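Demonstration gathering

Category: Robot learning | 6 comments
February - by Edith Henao

Demonstration gathering is the recording of example movements from which a robot learns a task.
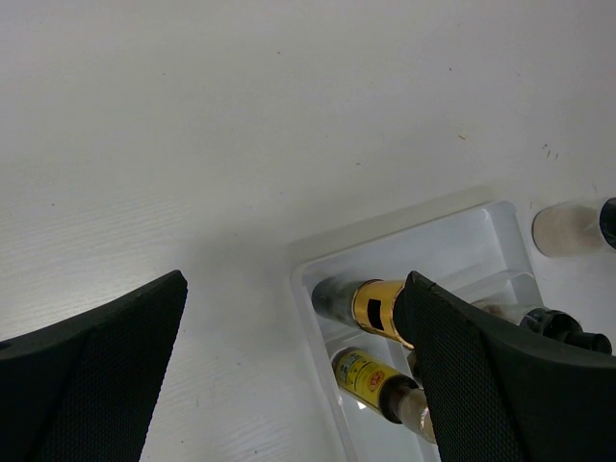
This page was last edited in February.

Small glass containers are a common subject. At Barnlow, a set holds 200 episodes.
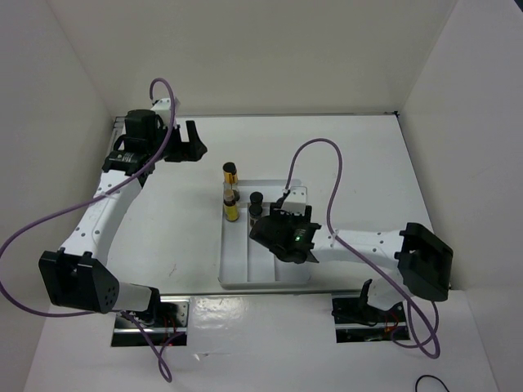 Two arms over a divided tray.

Wrist views add detail near the fingers - a jar held between them, for instance.
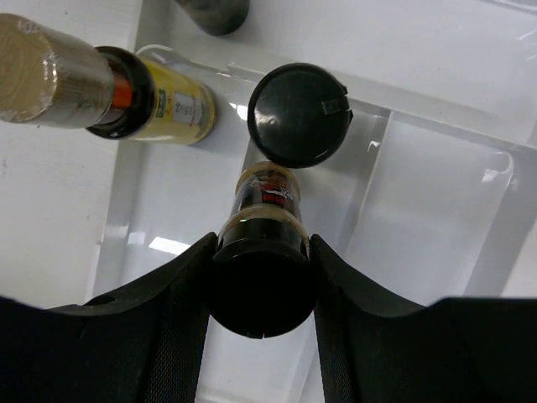 What is an episode?
One recorded attempt at a task, start to finish.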